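Threads > Automation > Good practice
Home Posts Threads About Contact
Monday, June 17, 2019
By Ikhsan Manurung

Last week I promised to write down our house rules for letting two robot arms work at one table. English is my third language, so please forgive the stiff sentences. I will post them one by one.

Rule 1. Each arm has its own side of the table, and the middle belongs to one arm at a time. We put this in the program and also on paper at the door. The paper matters. New people read the paper first and the program maybe in November.

Rule 2. Write the name of every object before the session begins. In our first list we had only "box." Then Herman Teoh asked me which box, and I had no answer. Now the list says "large box, lid open" and "small tray." It takes two minutes.

Rule 3. Chains are a separate class of object. A ring keeps its shape and a chain does not. In our old procedure both were "small metal item," and for this we received many notes from Enikő Lengyel, who reviews all our documents. She was right in every note.

Rule 4. The cable of the arm must be checked through the full movement, and not only at the start position. Move slowly to the farthest point, stop, look at the cable, come back. If the cable touches any item, the layout changes. The cable does not get a second chance.
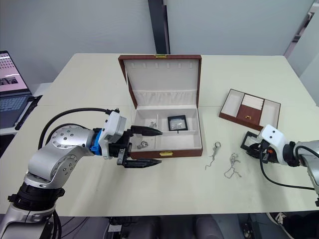
Two arms, the jewelry box between them, and the necklaces still on the table.
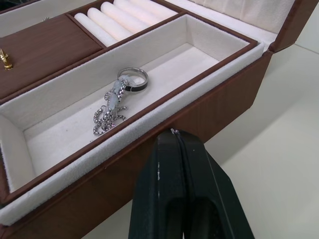
Hakim Pasaribu asked under my earlier post: "Who is allowed to restart after a stop, the person who pressed the button or anybody in the team?"

The person who pressed the button restarts it, after saying aloud why the stop was made. If this person must leave the room, the stop is handed over by name and written in the log. We took this rule from our Skurkik line, where the machines are much bigger, and we saw no reason to make it weaker for small ones.

Rule 5. Grip force is set for the weakest object on the list. People like to raise it in the middle of a session because something slipped. Please do not. End the session, change the sheet, sign it, begin again.

Rule 6. Finger tips are inspected before and after. Look for dirt, loose parts and sharp edges. A mark that was not in the last report goes into the new report, also when it looks harmless.

Rule 7. The log has one line for each stop, including the boring ones. Our Rirkero project has 348 lines now, and 49 of them say only "stopped to think." I am glad to have these lines. Azlan Mandagi wanted to delete them to make the file clean, and we discussed it for one whole lunch. They stayed.

Rule 8. No hands over the table while an arm has power. This includes the quick hand that only wants to turn one small thing around.

Rule 9. Any person in the room can say stop, also a visitor. The arm stops first and the discussion comes later.

These are the 9 rules. The Sirko team has a longer version with forms to fill in, and I will ask them if I may share it. If some rule is not clear, please write the number of the rule in your reply so I can find it.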